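作業部屋の蛍光灯、1列だけ点けるのは暗いでしょうか

質問
いつもお世話になっております。4月から共同の作業部屋を使うようになりました。天井が濃いグレーで細長い蛍光灯がついているのですが、手元の作業だけの日は全部点けるのがもったいない気がして、入口側を消しています。ところが夕方になると目がしょぼしょぼしてきて……。年のせいかもしれませんが、みなさんのところではどうされていますか。部品の袋に書いてある細かい字を読むことが多いです。

回答1
全部点けましょう。目のほうが大事です。

回答2
わかります、私も同じことをして肩まで凝りました(笑)。天井の色が濃いと光があまり跳ね返ってこないので、白い天井の部屋と同じつもりで消すと、思ったより暗くなるんですよね。うちは作業台の上で600ルクスを目安にしていて、足りない分はDoltentの卓上ライトを2台、左右から当てています。片側からだけだと手の影が字にかぶってしまって、これが地味に疲れるんです。あと、台は白っぽいほうが小さな部品を見つけやすいのですが、つやのあるものを置くと照り返しがまぶしいので、私は手元にだけつや消しの緑の板を敷いています。カッターの傷も気にならなくて重宝しますよ! うちの部屋も天井は濃いグレーで、奥の壁と作業台は白です。
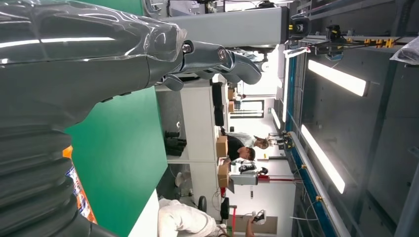 Benjie Malabanan
緑の板、いいですね。うちは黒いマットにしていたら黒いねじがさっぱり見つからなくて、毎回床まで探していました。ひとつだけ付け足しますと、蛍光灯は管が古くなると、ちらつかなくてもだんだん暗くなります。入口側と奥で明るさが違うようなら、消し方を考える前に管を替えてみてください。カバーや管のほこりを拭くだけでもずいぶん変わりますので、必ず電源を切って、冷めてからどうぞ。

質問した人からのお礼
みなさん、ご丁寧にありがとうございます。まずは拭き掃除から始めてみます。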